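Refilling pipette tip racks from bulk bags: worth it, and how do you keep the boxes usable?

Posted in Bench & Consumables
Viewed 2631 times

Ayten Başaran

We are a small water testing lab and go through a lot of 200 µL tips. Until December we bought them pre-racked and threw the whole box out when it was empty. I now have 114 empty boxes on a shelf and a purchase request for bulk bags, which are much cheaper per tip with our supplier (Derese).

The boxes are the usual type: clear base, clear hinged lid, a colored perforated rack that sits inside the base. The rack takes 96 tips in an 8 x 12 grid.

What I would like to know:

Does refilling by hand make sense at our volume, which is 12 boxes a week?

How many times can a box go through the autoclave before the lid or the rack warps? Ours are polypropylene according to the mark on the base. The lids may be something else.

Is there a sensible rule for partly used boxes? At the moment people leave them open on the bench with a few tips in the corner and start a new one. I find these every morning and I don't know whether to top them up, discard what is left or put them back in use.

We do not do PCR. Most of the work is dilution series and plate counts, plus some ion standards.

Ruairi Ogilvie

We have refilled for years. It pays if you have someone with slack time in the afternoon and it does not pay if you take a technician off paid samples to do it. One person who has practiced fills a rack in a few minutes. The first week is slower.

Procedure we use:

Wipe the bench with 70% ethanol and let it dry. Put on fresh gloves. Cut the corner off the bag, do not tear the top open, and shake the tips into a clean tray that you keep for this only. Take the rack out of the base and check it against the light for cracked holes. Fill from the far row toward you. Press the tips down row by row with a clean flat plate so that the collars are all at one height. If they are not level, a multichannel will pick up some and miss others. Put the rack back in the base until it clicks, close the lid, apply indicator tape, autoclave at 121 °C for 20 minutes, dry with the lid vented.

On warping: check what the lid is made of before you do anything else. If it has a PP mark, it will take many cycles. A polystyrene lid will not survive the first one. In our experience the hinge goes before the rack does. We write a tally mark on the base with an alcohol-proof pen each time and retire the box when the lid stops closing flat.

Do not stack anything on the boxes in the autoclave. They are soft when hot.

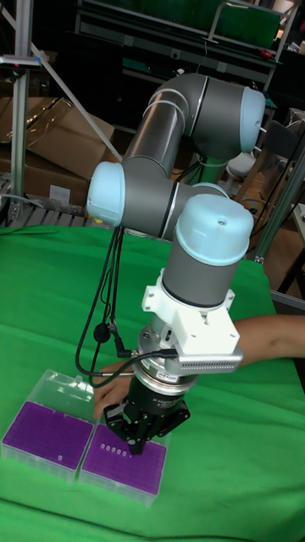
Page last changed: Mar 23, 2021

The purple rack in the left-hand box is the state you are describing: lid propped open, one white tip still in the grid near the lower right. Our rule for a rack like that is simple. A single leftover tip goes in the waste, the rack goes to the refill shelf, and the box is closed on the way there. I would not top up around a tip that has sat under an open lid. The saving is one tip and the cost is not knowing the history of the box.

A rack with half its tips left is a different case. If the lid was closed, carry on using it. If it was open overnight, we use it for non-sterile work only and put a strip of yellow tape on the lid.

Also take tips in one direction. We start at A1 and work along the row. When everyone does this you can tell at a glance how much is left, and the multichannel users get full columns for as long as possible.

Mechthild Wyss

Agree with most of the above, with two corrections.

Indicator tape only shows that the outside reached temperature. Put a strip inside one box per load, in the middle of the load.

For the ion standards I would not refill in old boxes at all. Racks pick up residue from gloves and from the tray, and you will see it as a sodium blank that drifts. Keep pre-racked tips for that work and refill for everything else. We had a run of bad blanks, lot 831 of our own internal numbering, and it stopped when we separated the two.

If hand filling turns out to be tedious, look at stacked refill inserts. You lift a full layer of tips and drop it into the old base. We use the Hosow ones and they fit our boxes, but the footprint varies between makers, so try one before ordering a case. Price is between bulk and pre-racked.

Korkor Baidoo

just buy the inserts. we tried bags and the bag was always left open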